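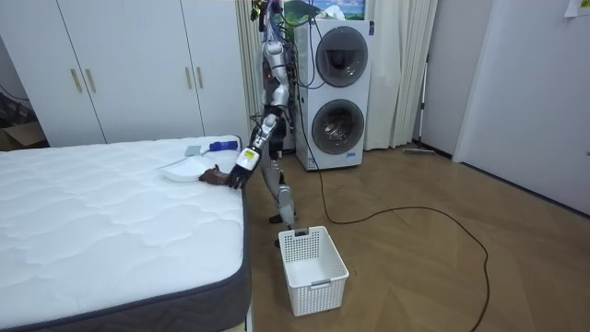

Beruvis Sleep Notes — README

Hi! This is the folder where I keep my sleep and bedding notes, cleaned up so other people can use them. I started writing down how I slept one June because I was waking up at 3 a.m. and wanted to know if the room, the food or the bed was to blame. Then my friend Nuno Baptista joined in, then a few of his neighbors in Edgate, and now there are 1,183 rows from 62 people, so I figured it deserved a proper README.

What's in here

nights.csv is the main file, one row per night. You get a sleeper number, the month, bedtime, wake time, how many times the person remembers waking up, room temperature if they had a thermometer, and a morning score from 1 to 5.
beds.csv has one row per bed: size, age, firmness (the sleeper's own opinion, so take it easy with that one), and the kind of cover.
comments.txt is the free text people sent along with their scores. I took out names and street names and left the spelling alone — some of it is very funny at 6 in the morning.

About the bed file

I went back and forth on the cover column. At first it was just "quilted" or "smooth", but people kept writing in about the pattern, so there's a second column now called stitch. The values are diamond, wave, scallop, plain and other. If you sleep on a thick topper, the stitch is for the topper.

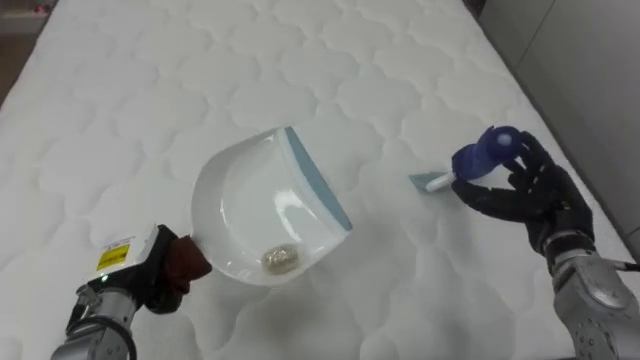 White quilted cover, stitch = scallop.

Things to know before you use it

Bedtimes are when people turned the light out, which isn't when they fell asleep. Temperatures are all in Fahrenheit now (the first batch was a mess, sorry to anyone who grabbed the Chung version). Blank means the person skipped the question, and a zero in the wakeups column really is a zero. Naps aren't in here at all.

Most of these folks know each other, and plenty of them share a bed, so please don't treat this as a picture of how the country sleeps! It's good for practicing charts and for classroom stuff.

Changes

Nakeck version: added stitch, fixed wake times past noon.
Chung version: first one I shared.

Adding your own nights

Send me at least a week, please, using the blank sheet in the templates folder. I'd love to get to 2,000 rows, and night shift people are very welcome — I only have two of you so far.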